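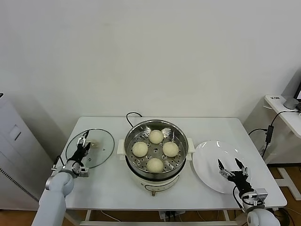

Photo: Drahomíra Kubíček

The bread that never sees an oven

By Gizella Halász
03/07/2018

In my grandmother's kitchen there was one pot which we children were not allowed to open. It had a cloth tied over the top and the lid pressed on the cloth, and under it were the dumplings for Sunday. If you lift the lid, she said, they will fall down like old hats. I lifted it once, when I was eight years old, and she was right.

I grew up believing that steamed dough belonged to us, to the middle of Europe, to plum jam and poppy seed and melted butter. Only when I moved to Rallasora for my work did I learn how many other people believe the same about their own grandmothers. In the streets behind the harbour you can buy steamed buns from early morning. They are pale and soft, without any crust, and to someone raised on rye bread they look at first unfinished. After two weeks I was eating them every day.

Wulan Chin has sold them in Pastby Street for 37 years. She starts her dough in the evening and shapes it before it is light. When I asked for her recipe she gave it to me without any secret: plain flour with little strength, warm water, yeast, sugar, a spoon of lard. Then she watched me knead and was not content. "You are fighting with it," she said. "Bread for the oven you can fight. This one you only persuade."

The difference is partly in the heat. An oven dries the outside of the loaf, and this dry wall holds the shape while the inside is still setting. Steam cannot make such a wall. The skin of the bun stays thin and tender, so every fault under it is visible. If the dough has risen too long, the bun wrinkles. If the water boils too wildly, the top becomes rough, and if drops fall from the lid they leave yellow marks, like small burns. For this reason many cooks still wrap the lid in cloth, exactly as it was done at home.

Sulastri Tambunan, who teaches baking in the evening school, asks her students to make the same bun for the whole of the first month. They are adults, some of them very good cooks, and they complain. She showed me a tray from the last lesson in June. Half of the buns were smooth. The others had sunk in the middle, and one had opened at the side and let out its filling of sweet beans. She broke this one in two and we ate it standing. It was delicious.

Her advice is simple enough to write on a card. Let the shaped dough rest until it feels light in the hand, leave space between the pieces, keep the steam steady, and when the time is finished, turn off the heat and wait. The waiting is the part that people forget. Cold air arriving suddenly is what makes them collapse – my grandmother's old hats, explained to me at last in a classroom far from her kitchen.

Not everybody in the city is convinced. Gervásio Fontes, who has the bakery Lachance near the station, bakes dark loaves with a crust that can hurt your mouth, and he says that bread without crust is a pillow. But he buys from Mrs Chin on his free day. I met him there in the queue, a little embarrassed, with a paper bag in his hand. He likes the ones with pork.

I have tried to bring the two halves of my life together in one pot. I fill the southern dough with plum jam from home, steam it and pour over it butter and ground poppy seed. Mrs Chin tasted one and chewed for a long time. Too sweet, she said, and the dough still a bit fought with. Then she asked if there was another – for her sister.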